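About Verkton

Verkton teaches two-armed robots to sort and pack small goods. We began with 13 people in one building in Tornport and are now a team of 40, split between the workshop and the software office upstairs.

Most of our work starts with a person at the controls. An operator moves both arms by remote control and goes through the task from start to finish while we record the joint positions, the gripper openings and the camera views. A new task usually takes more than 300 recorded runs before we train on it.
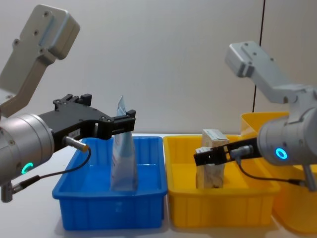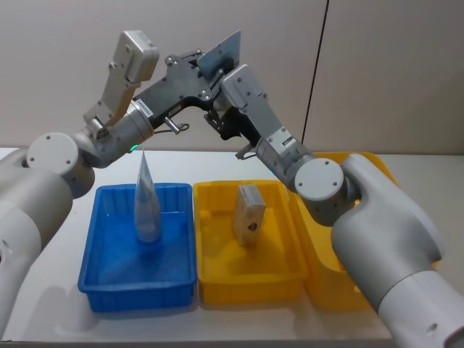
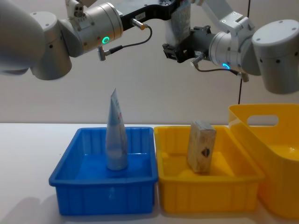 Two arms, blue and yellow bins.

Signe Østergaard runs operator training. New operators spend their first weeks on bin work – one item at a time, slowly, with either hand leading. Witold Zieliński heads the software side and decides which runs are kept.

Customers send us their own packaging and we set up a station to match. We do not sell arms or grippers. What you get is a trained task, the recordings behind it and support on site while your staff learn to add runs of their own.

Visits to the workshop can be booked through the contact page.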